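Goalkeeping > Gear Reviews > Gloves

Workov Negative Cut Gloves: A Full Season in the Mud

By Larysa Pasichnyk
February
Last updated: February, with a note on the new wrist strap

I should say first that I am a fussy person when it comes to gloves, and I come by it fairly. I have been keeping goal for the Rultholm women's over-35 side since the team was mostly people I knew from the school pickup line, and before that I kept goal in college, badly, and before that I kept goal in my parents' driveway against an older cousin who did not believe in shooting at half speed. I have owned so many pairs of gloves that my hall closet has a smell of its own. So when I tell you that I got through 15 matches in one pair of Workovs and still want to wear them next weekend, please understand that this is me being very, very complimentary.

They were a birthday present from my sister-in-law, Daryna Chornovol, who plays center back in front of me and had gotten tired of hearing about my old pair. The old pair were Gendens. I'm going to mention the Gendens a fair amount, so I may as well say now that I liked them a lot for the first two months and then watched the palms peel away like a bad sunburn. I know plenty of keepers who swear by Genden, and if you play on a nice clean turf field you may get along with them fine. Our home field has grass at the corners and something closer to pottery clay in front of both goals.

The Workovs are a negative cut, meaning the seams are stitched on the inside of the fingers and the whole glove sits close to the hand. If you've only ever worn a roll finger or the boxy flat-palm kind, the first five minutes feel strange, almost like putting on someone else's dress gloves. I have narrow hands and long fingers, and in a flat palm I always end up with the latex sliding around on me when I try to push something over the bar. With these I can feel the ball through the palm, and on cold mornings I can feel it a little more than I'd like!
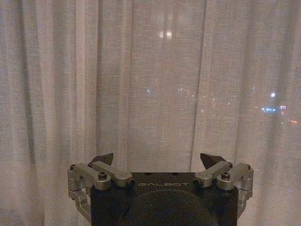
Sizing is where most people are going to go wrong, so let me go on about it for a bit. The chart on the box has you measure around the knuckles and add a size, and I did that, and the result was a glove with empty fingertips I could fold over. I sent them back and got my measured size with nothing added, and those fit beautifully. Rawiri Quinlan, our coach, has wide, square hands and did the opposite: he tried on my second pair, couldn't get his thumb to sit right, and ended up happiest in the bigger one. My advice is to try them with damp hands if the shop will let you, because that's how you'll be pulling them on at halftime. If the seams pinch at the webbing between thumb and forefinger, go up. If there's spare latex at the tips, go down. The chart is not your friend.

Grip, then. Out of the box, dry, they are only so-so. There's a powdery coating that has to be rinsed off, and I would do that twice before you let anybody shoot at you. I skipped it the first time (I was excited, it was my birthday) and spilled an easy one right at the feet of their striker, and I heard about it from Daryna all the way home. After two rinses in lukewarm water they turned into different gloves. In light rain they're wonderful. A wet ball just sort of stops when it meets the palm, and I found myself holding on to shots I would have parried before, especially the low skidding ones to my left, my bad side since forever.

In heavy rain they're still good, with one complaint. The backhand is a knitted material, lovely and light, and it soaks through. By the last ten minutes of a real downpour my hands felt heavy, and the moisture had worked its way down under the strap. The Gendens had a stiffer, rubbery backhand that kept the water out better, and I did miss that.

Punching is fine. There's a raised patch over the knuckles which I thought was decoration until I connected properly with a corner kick and it went clear out past the eighteen. I've never been much of a puncher, and I can't say these have turned me into one, but my knuckles were happy.

Now, finger protection. They come in two versions, with removable spines in the fingers and without. I ordered them with, since I jammed a ring finger two seasons ago and it still clicks. After 3 matches I took the spines out and I haven't put them back. They do what they promise and keep your fingers from bending backward, and they also make it a chore to close your hand around the ball. If you're coming back from an injury or buying for a kid who gets nervous about hard shots, leave them in. They slide out of little pockets inside the lining, and the pockets lie flat once they're empty, so you don't lose anything by ordering them.

I'd like to say a word about how I practice, too, as it has a lot to do with wear. We only get the field one evening a week, and the rest of my handling work happens in whatever space I've got.
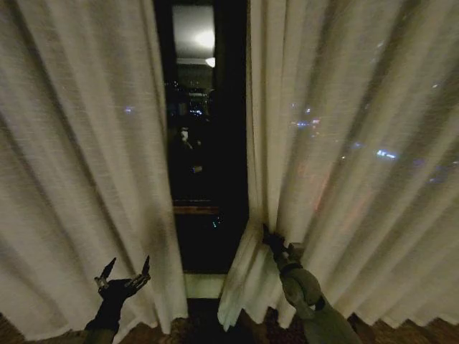 Catching a ball well is mostly a matter of getting your hands into the same shape every single time, and you don't need a goal for it. I use a soft foam ball and a bit of living room and go through my W's and my scoops until somebody in the house complains about the thumping. After dark is best. With sheer white curtains on either side and just a narrow gap of dark window left between them, the glass gives you back the room well enough to work with, ceiling light and all, and it makes a decent stand-in for a coach. I watch for my elbows drifting out. They always drift out. A negative cut glove shows you your hand shape much more plainly than a bulky one does, and that's one reason I'd recommend this style to anyone trying to fix their technique, even if they go back to something roomier on game day. The foam ball is also gentle on latex, so I don't feel guilty about wearing my good gloves for it.

Durability was my big worry. Soft, sticky latex wears out quickly, and anybody who sells you a glove that is both the grippiest and the longest lasting is selling you a story. On mine, the first wear showed at the heel of the right palm, where I push myself up off the ground. That's a bad habit and entirely my fault. (Use your fists, girls!) It started as a rough patch, and by the end of the fall it was a shallow bald spot. The fingertips and the catching part of the palm have held up much better than I expected. There's some pilling, and a small nick on the left middle finger from an opponent's stud, and that nick hasn't spread. The stitching is sound all the way around. My Gendens had lost a whole thumb seam by this stage.

Washing helps, I'm sure of it. I used to throw my gloves in the trunk and forget about them, and if that's you, please stop. I now use Melnychuk glove wash, which comes in a 375 milliliter bottle and has lasted me the whole season with plenty left. It smells a bit like a dentist's office. I squeeze a little into the sink, press the palms together gently under the water, rinse until it runs clear, and hang the gloves by the strap somewhere shady. No radiators, no sunny dashboards. Plain water and a drop of baby shampoo would probably do nearly as well, and Kaja Vītola, who keeps goal for the younger team and has far better reflexes than I ever had, has never used anything else.

The strap deserves its own paragraph, and it's the reason I came back to update this review. My original pair has a full-wrap elastic strap with a hook-and-loop tab, and for a long while it was the thing I liked best. It goes all the way around, it's snug, and you can tug it tight with your teeth. By midwinter the hook side had filled up with grass and fuzz, and it had started to let go during kicks. I picked it clean with a sewing needle while watching television and that bought me a few more weeks. The newer pairs in the shop have a wider tab with a rubber pull on the end. I've had one on in the store and on Kaja's hands at practice, and it feels like a real improvement. If you see both on the shelf, get the wider one. The packaging looks the same, so turn the glove over and check.

A few readers have asked about kids' sizes. Fiachra Dunne, whose daughter has just moved up to a full-size goal, bought her the junior version on my say-so, and he reports that the latex is thinner and the strap is shorter but otherwise it's the same glove. She likes the blue. He says she wore them to the dinner table. I'd probably start a complete beginner in something cheaper and flatter, with a big forgiving palm, and save these for once they've settled on the position and stopped growing every other week.

So would I buy them with my own money? Yes, and I have, because my second pair is sitting in the closet still in its plastic, waiting for spring. The old ones will be my practice gloves now, bald spot and all. I do wish Workov would do something about that backhand in the rain, and print a sizing chart that matches a human hand, and if anyone has found a good trick for getting clay out of white knit, please leave it in the comments, as I've tried a toothbrush and it only moved the mud around.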